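Home Issues Authors Submit Contact

4. Where meals were eaten

4.1 Rooms and tables

The diaries were kept in 51 households in Rugemalira and Cliltine. Each household filled in one page per meal, giving the start time, the room, the people present and whether the table had to be cleared first. After duplicate pages were removed, 2616 entries remained. Pages with a start time but no room were kept for the timing results in Section 5 and left out here.

Most homes in both areas have one main room, used for eating, homework, visitors and paid work such as sewing. In earlier studies of the same housing type, the dining table was treated as a fixed meal place and any meal taken elsewhere was coded as a snack. We did not follow that rule. A plate of rice eaten on the sofa was coded as a meal if the person keeping the diary called it a meal.
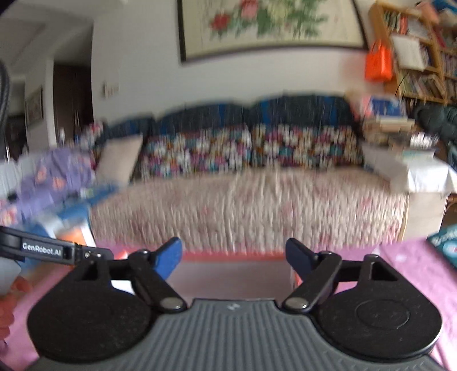

Zawadi Gachanja objected to this coding when a draft of the section was read at the January meeting, saying that people call almost anything a meal if you hand them a form with "meal" printed at the top. Her point has some force. We recoded the Cliltine diaries using the older rule, and the share of meals taken at the table went up, but the order of the rooms stayed the same. The recoded table is in Appendix B.

The evening meal was the one most often eaten at a table in both areas. Breakfast was split between the kitchen and the main room, and in homes with shift workers it was often eaten standing. Lunch is hard to say much about, as few adults were home for it.

4.2 Clearing

Clearing the table is work, and diary studies tend to miss it. In our form it had its own box. The box was ticked in more than 32 households at least once, and in several of them it was ticked nearly every evening. The things named most often were school papers, mail, laundry, toys and food that had not been put away.

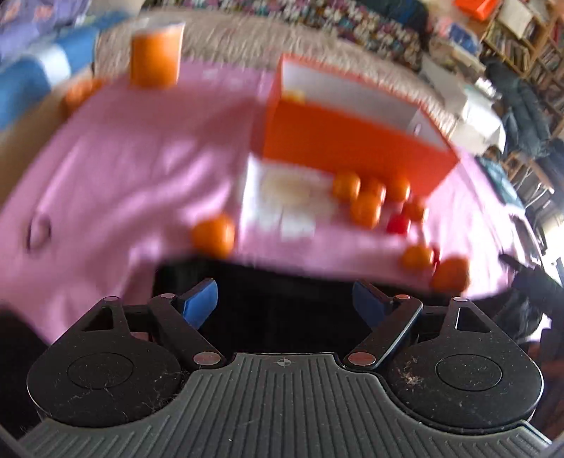 Figure 1. Table with a pink cloth, orange balls and an open orange box.

Who did the clearing was less even than who ate. Where there were children over ten, the diaries usually name a child. Where there were not, they usually name the person who cooked. Two-cook households did not show a clear pattern, and there were too few of them to treat as a group.

Some households avoided the job by eating at one end of the table. We had no code for this at first. It came up in the margin notes, mainly in Rugemalira, and was added in round 2 of the coding in Andgate. Entries from round 1 were read again, and the new code was applied where the note was plain enough.

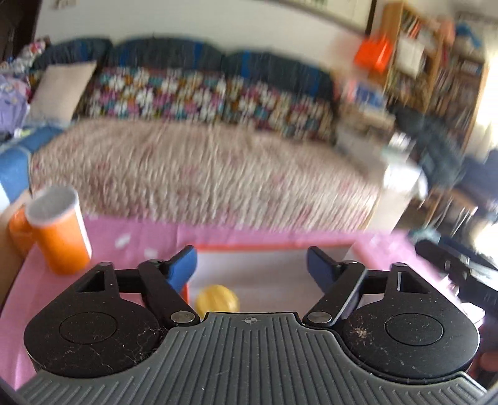

Figure 2. Same home as Figure 1.

4.3 Fruit and other food between meals

Fruit gave us more trouble than any other item. It was often left out all day and eaten by whoever passed, so it has no start time and no room. The Trondiser form, from which ours was adapted, puts fruit under "other" and asks nothing more.
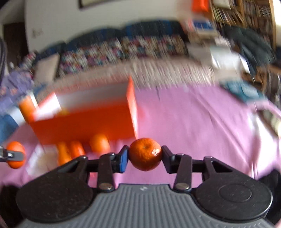

We asked instead for one line at the end of the day listing anything eaten outside the meals already written down. This line was left blank more often than any other part of the form, and a blank could mean either that nothing was eaten or that the diary keeper had gone to bed. Between-meal food is therefore not included in the totals for each room. It is taken up again in Section 6 with the interview answers.

Last updated: 26 Dec 2023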